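May 19, 2024

Sunday, so the building's quiet and I finally have time to write up the indigo vat properly before I forget which jar was which. Bushra, if you're reading this on Monday, please don't throw out the brown bucket under the bench! It looks awful but it's alive.

So, the Mohmand vat. Started it Thursday night with the new powder and the fructose recipe, same as the Watska one from earlier in May except I doubled the lime. By Friday morning it had a coppery skin on top and that nice yellow-green underneath, and I got greedy and dipped a whole skein right away. Too soon. It came out a kind of dishwater blue and half of it rubbed off on my thumb. I let the vat sit, fed it a bit more fructose, warmed it up again, and the next try was so much better I yelled out loud.

Swatch series from yesterday, all on the same scoured cotton:

1 dip - pale, a bit patchy near the fold
4 dips - proper denim color, my favorite
12 dips - nearly black in the skein, gorgeous in daylight, still crocking a little after two rinses

I stopped at 12 on purpose (well, also my arms were tired). Pantelis thinks the rub-off is from not letting it oxidize long enough between dips, and he's probably right, I was rushing. He does a full cup of coffee between dips and his never come off on anything.

Weights, so I have them somewhere: 277 g dry cotton total for the batch, 128 g of that went into the dark skein and the rest got cut up for swatches. I did not weigh the wool. I know, I know.

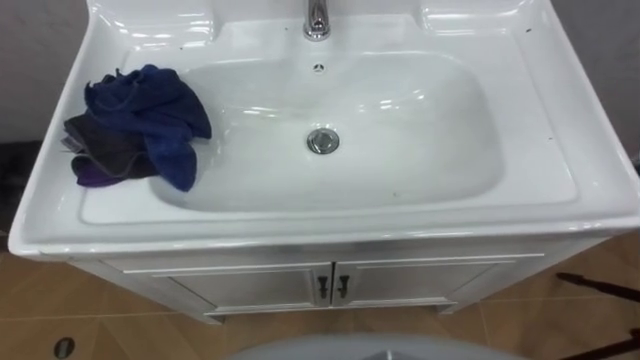
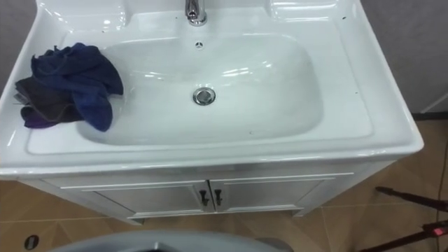
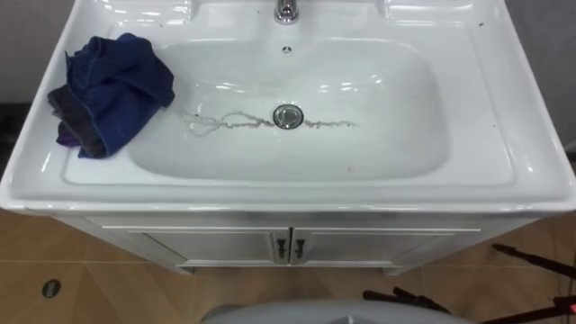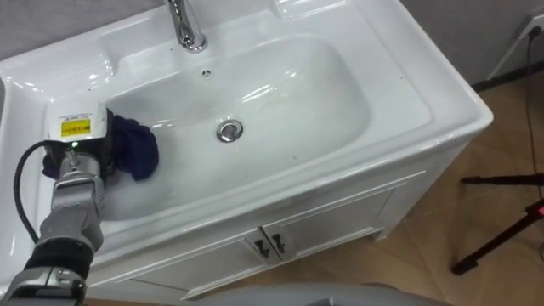

Then the wool, which I'm less happy with. I'd read that lime is rough on it and figured a quick dip would be fine, and it did take the color fast, but the hand is horrible now, sort of squeaky and stiff. A vinegar soak softened it maybe a tiny bit. I'm going to leave wool out of this vat altogether and try the Serberg method for it next time, the one with madder and bran, if I can find where I wrote down the temperatures. Pantelis, did I lend you that notebook??

Other thing I want to check is the light test. Taped a strip of the 4-dip cotton in the south window with half of it under cardboard. Please leave it alone until I've had a look, even if the tape starts to peel.

Still to order: more lime, pH strips (the old ones got damp and all read the same), and cotton twine for the resist samples we promised the Skirkoddale people. Bushra wants to do stitched patterns for those and I want to do clamped ones, so we'll dye a few of each and let them pick.

Vat's stirred, lid's on, blanket's around it. Next feed is Tuesday after lunch.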